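Stisard Magazine
Print this page | E-mail this story

The last laundromat in Stoton

By Esperanza Gallagher
2019-11-18

Six in the morning and the lights are already on at Wirbridge Wash. Rain. A bus goes by with one person on it. Inside, Hamish Rennie is mopping in his socks, because he has already done the part by the door and doesn't want to walk on it.

Stoton had four of these places when he took over the lease. Now his. Population 2,937, one supermarket, two pubs, a bank that comes in a van. The other three went the usual way: a vape shop, a dentist, a hole in the ground behind a fence.

"People ask me who still uses it," he says. "Come at noon. Come and look."

So I came at noon. A man with two duvets. A roofer. A mother and three kids, the smallest asleep on a bag of towels. Students from the Gethin Road houses, where the landlord took the machines out in March and hasn't put them back. Nobody talks much for the first ten minutes, then somebody needs change and it all starts.

Maëlys Millet has been coming for six years. She owns a washer. It's at home, it works fine. "I come for the dryers," she says, then, a minute later, "No, I come for the hour." She reads the paper here, all of it, even the boating pages. She has never been on a boat.

A wash is 12 tokens for the big drum, which sounds like a lot until you find out what a token is worth. Rennie kept them when the card readers came in. He has both now. The readers go down when the wind is up, the tokens dont.

The trouble is water. And power, and the rent, but mostly water. The quarterly bill used to be 352. The last one was 920, and he has it pinned above the folding table where customers can see. Some of them have written on it. One has drawn a small shark.

Yannick Collet, who fixes the machines, thinks the old ones have another two winters. He drives over from the coast with the parts in a bread crate and gets paid partly in laundry. His shirts are very clean. He'd like Rennie to replace the lot. Rennie would like that too. Prices for a commercial washer are what they are, and the household kind, the ones with a nice label on the front and a price you can live with, won't take nine loads a day. Collet has seen people try. Bearings first, then the door seal, then a flooded floor and a phone call at night.

There is talk of the town taking a share in the place. A meeting was held, chairs were borrowed, sandwiches. Cyrill Gisler from the housing office came with a folder and said the words "essential service" twice, and people wrote it down. Nothing since. Gisler tells me it is "moving," and that he can't say were to.

Rennie isn't waiting. New bulbs, new bench, a shelf of paperbacks, longer hours on the weekend. He wants to start a drop-off service for the older customers on the hill, bag out in the morning and back folded by supper. He needs a van. He has a bicycle.

At eight he starts turning people out, slowly. The roofer has left a sock. It goes in the basket on the counter with all the others.

Back to top | Contact the editors | Copyright 2019 Stisard Magazine. All rights reserved.

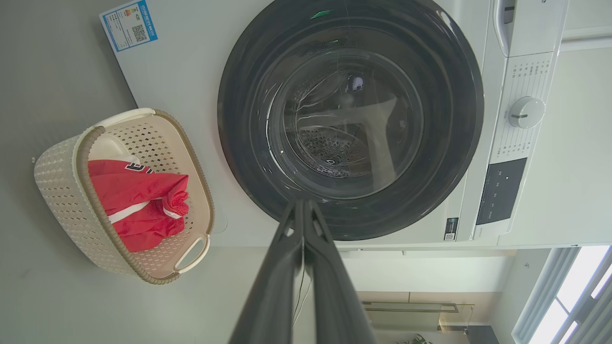 Esperanza Gallagher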